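Glaze Fit and Food Safe Finishes on Student Stoneware
Final project report, Materials and Craft elective
Samuele Cattaneo
20 August 2022

Why this topic

My uncle Gerardo Cattaneo has made pots since before I was born and he still has trouble with crazing. Crazing = the fine cracks you get in a glaze after it cools, sometimes months later. I wanted to know if a beginner could get a glaze that doesn't do it, on a clay body that a school can afford. Short answer: sort of.

Background

Clay and glaze both shrink as the kiln cools. If the glaze shrinks more than the clay it gets pulled tight and cracks. If it shrinks a lot less, it gets squeezed and can flake off at the rims (shivering, much worse, you can get slivers in your food). So you want the glaze in slight compression, not too much. The two usual ways to fix crazing are adding silica or swapping some of the sodium and potassium for something with lower expansion. I only tried silica. No time for the other.

Absorption matters too. A fired body that still soaks up water will swell a little over the years and stretch the glaze on top of it. That's called delayed crazing and it's why a pot can look fine at the end of a class and bad by the next summer.

Materials

Clay: Mirnska buff stoneware and Udell white stoneware, both from bags, both wedged by hand. Base glaze: Santoro satin, mixed from the dry powder. I made three versions, the plain one, one with a little silica and one with more. Iron oxide for the brown ones. Everything was sieved twice, except the first bucket, which I forgot, and it shows.

Total tiles fired: 119. I planned on more but 22 blew up or cracked in the bisque, almost all of them the thick ones from the first week. Dried too fast. Don't put damp tiles near the heater even if your in a rush.

Shapes

Tiles tell you about color but not about fit, or not well. Flat tiles have less going on at the edges. So I also looked at square dishes, where the glaze has to get over a rim and around a corner and then pool in the middle a bit. Corners are where it goes thin. Thin glaze over iron breaks darker or lighter depending on the recipe, and a lot of people like that look, me included.
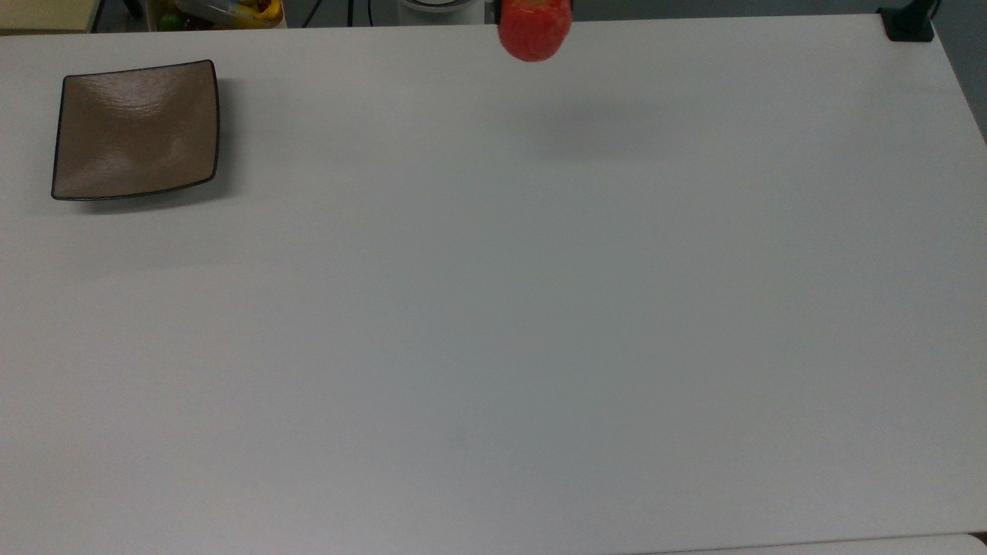 Fig. 1. Square plate, taupe-brown glaze, darker line at the rim.

Tests

Ice and boiling water. Piece goes in boiling water, then straight in ice water, then dry it and rub ink on the surface. Ink goes in the cracks. Repeat 3 times. Wear gloves, eye protection too.

Lemon. Slice left on the glaze overnight, then rinse and compare the spot with the rest. Color change means the acid is pulling something out. This is only a rough check, it is NOT a lab leach test and I am not claiming anything here is safe to sell.

Absorption. Weigh a dry unglazed piece, boil it, let it sit in the water, wipe, weigh again. My heaviest test bar was 349 grams dry. The school scale only reads whole grams so the small bars were pretty useless and I left them out.

Results

Plain Santoro on Mirnska: crazed in the first round, all over. On Udell it crazed too but slower and the lines were further apart.

Little silica: better. Mirnska still crazed by the last round. Udell held.

More silica: held on both, but the surface went stiff and kind of dry looking on the tiles from the bottom shelf. Bottom shelf runs cooler in our kiln. Probaly needs a longer hold at the top.

Lemon left a dull spot on the dry looking tiles and nothing I could see on the others. Makes sense, underfired glaze isn't fully melted.

Problems

Glaze thickness was all over the place. I dipped by counting in my head and my counting speeds up. Also the cones on the middle shelf fell against a tile so I have no reading for that firing.

Next

Rulevgate studio said I can use their test kiln in October. I want to redo the high silica batch with a slower cool and a proper thickness gauge, then retest the same pieces later for delayed crazing. Gerardo wants a bucket of whichever one works.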